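Textile sorting at Plonell: where the margin goes
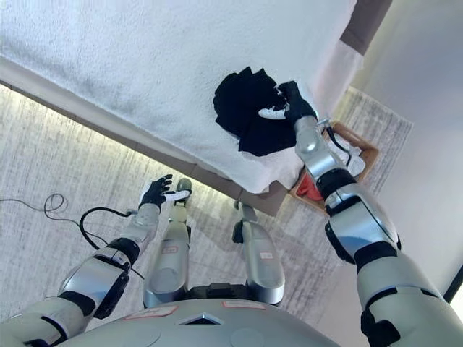

Photo: Plonell press office

7 August 2025

Plonell sorts used clothing and household textiles for resale and fiber recovery. Its operations manager, interviewed at the company's plant, put the main cost in one place.

"Dark cotton," she said. "Near-infrared reads the fiber through the surface, and carbon black absorbs the signal. We get a weak spectrum and the piece goes to manual."

The line handles 600 kilos an hour. In the last trial, run with the equipment supplier Noveo, 3364 garments passed the scanner and 1034 were sent to hand sorting. Most were black or navy. The rest had coatings, linings or two fabrics in one panel.

Asked about labels, she was brief. "Many are cut out. Of those still attached, a fair share are wrong on the blend. We don't sort on labels."

Plush and terry goods are a separate problem. The loops hold lint from other pieces, and a polyester pile on a cotton backing can read as pure polyester. Plonell now scans both sides – a change that added roughly 46 seconds per bale to handling time.

The recovered cotton goes to Magalhães, a spinner that accepts up to five percent synthetic content. Mixed fiber is shredded for insulation at a lower price.

"The price gap pays for the second scan," she said. "If it narrows, we go back to one side."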